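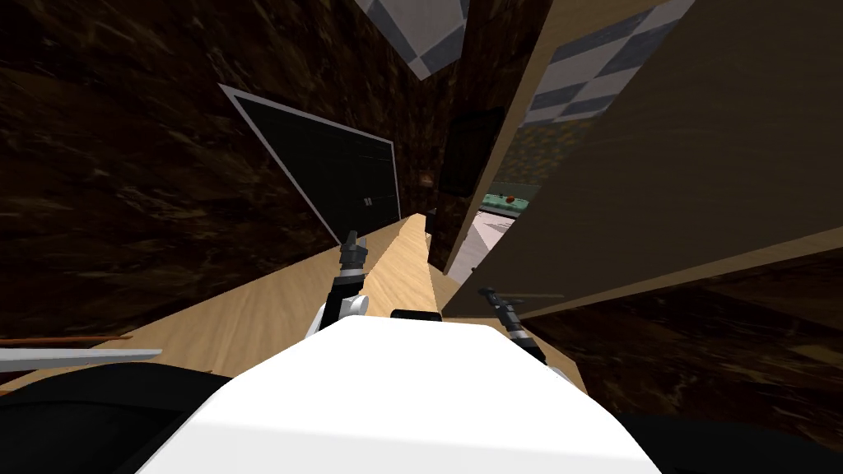 Figure 3.1 A light-wood countertop with a black cabinet door.

Chapter 3
What a Kitchen Survey Can and Cannot Tell You

Ask people what they want in a kitchen and they will tell you. They want more storage, more counter space, and a place for guests to sit. Remodeling firms have been collecting these answers for years and printing them in brochures as if they were findings. This chapter asks you to be slower to believe them.

Take the Funda survey, which we will come back to several times. Funda sells cabinets. It mailed a form to past customers and got 410 of them back. Of those who replied, 70 percent said that a longer countertop had "improved daily life at home." The number was picked up by a trade newsletter, then by a builder called Promano, and by the time it reached the Promano sales sheet it had become "70 percent of homeowners." Those are very different groups. People who bought a new kitchen, and who liked it enough to mail back a form about it, are a strange sample of homeowners.

There is also the matter of the word "improved." Improved over what? The form did not ask how long the old counter was, how many meals were cooked in the house each week, or whether anyone had moved out. A person who has just paid for a remodel has good reason to say it was worth the money. We don't need to think anyone lied. Most of us are poor judges of a thing we chose ourselves.

Renu Kaushik tried a different method in the town of Irnamow. She asked families to keep a kitchen diary for 2 weeks in January, writing down where each task was done: chopping, packing lunches, sorting mail, homework. The diaries suggest that much of the counter was used as a shelf. Food was prepared on one short stretch near the sink, in large kitchens and small ones alike. It is a useful result, and we will lean on it in Section 3.2, but it has holes too. January is a month of indoor meals. Families who agree to keep a diary may be tidier than families who don't. And writing down what you do tends to change what you do.

Materials raise the same kind of trouble.

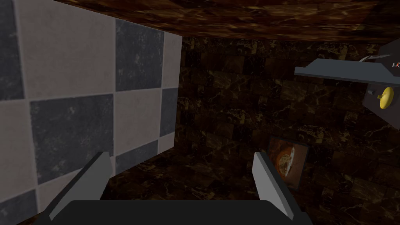 Stone-look tile is often sold as "timeless," a claim that no study could test and that the sellers of every other finish make as well. The Dubey catalog says that its checkered patterns "hide wear." They may. But the catalog gives no comparison with a plain floor or wall, no length of time, and no account of who did the looking. Treat a claim like this as a guess until you see how it was checked.

None of this means that design is only a matter of taste. Some questions can be answered well. How far a cook walks between sink and stove can be measured. So can the height at which a given person chops without stooping. Section 3.1 deals with measurements of this kind and shows how they go wrong when they are averaged over people of very different heights. Section 3.2 returns to diaries and direct observation. Section 3.3 covers cost claims, where the arithmetic is often sound and the starting figures are not.

Before you go on, find one printed claim about kitchens, from an ad or a store display. Write down who was asked, when, and by whom. Keep the page, blanks included, because you will need it for the exercises in Section 3.2.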